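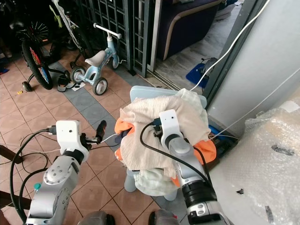 Notebook 3, p. 20

January, late afternoon

Clutter scoring on the cloth pile is finally behaving and I'm really pleased with it! Kereama used to propose grasps on anything that folded, bike saddles and sandals included. Now the segmenter hands it a mask first, and the proposals stay on the stool where they belong.

Orange against terracotta tile is still the hard pair. Merle Cartwright suggested weighting depth over color near the floor, so I set the height cutoff just under the stool's rim and reran the log. Much better. The cream towel is easy by comparison, all those deep creases give the planner plenty of ridges to pick from. Mint green hanging down between the stool legs gets dropped by the same cutoff, so that one goes on the list.

Two-arm timing: right wrist goes into the top of the pile, left gripper waits open beside it. The wait used to be a fixed sleep (ugh). I swapped it for a condition on the right wrist's contact estimate, and the planner now treats the hovering arm as a moving obstacle. Replanning over 3000 sampled poses, 2321 came back collision free, and that's with the bubble wrap on the right modeled as a solid box.

Cables are not in the collision model. The one draping over the right wrist shows up as a dark streak across the fabric and the segmenter sometimes splits the towel along it. Ruvell has a mask for this from the Litside branch, try merging that before touching thresholds again.

Next: rename the config keys, Bakidis still reads the old ones.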